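How to budget for a small bin-picking cell (and not forget the cheap stuff)

Posted 30/10/2022 by Annick Hoarau

I've planned two of these now, and both times the arm got all the attention while the little things ate my budget. So let's start at the other end of the list!

Step 1: Write down what you'll be picking. Before you ask anyone for a quote, collect the most awkward items you can find. Shiny wrappers, see-through cups, flat packages that hug a wall. Send that list to your suppliers and ask which gripper they'd put against it. Trudmont came back to me with a quote of $3630 for theirs, cables included, and Lamont wanted more but threw in spare fingertips.

Step 2: Price the bins and the table as a real line item. I used to lump these under "misc" and regret it. Bins get scuffed and chipped, so put spares in from day one. Add clamps too (spring clamps are fine to begin with, and you can move things while you're still fiddling with the layout). 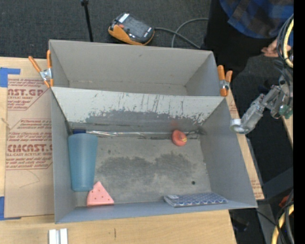
Two gray bins, orange-handled clamps, and a mixed bunch of items to pick.

Step 3: Budget for the runs. I mean hoses, power, network, mounts, tape, all of it. My first guess was a couple hundred dollars and the final number was roughly $1676. Ouch. Walk the path from the arm to the wall with a tape measure and then add extra, especially if the hose has to follow the arm as it swings.

Step 4: Split your order. Buy the arm, gripper and one set of bins first, run it for 3 weeks, then spend the rest. Dilwyn Pugh talked me into this and I'm glad he did, as I'd have bought the wrong fingertips twice over.

Step 5: Ask about lead times in writing. My mounts from Nandach were quoted for early October and I'm still waiting on the second box.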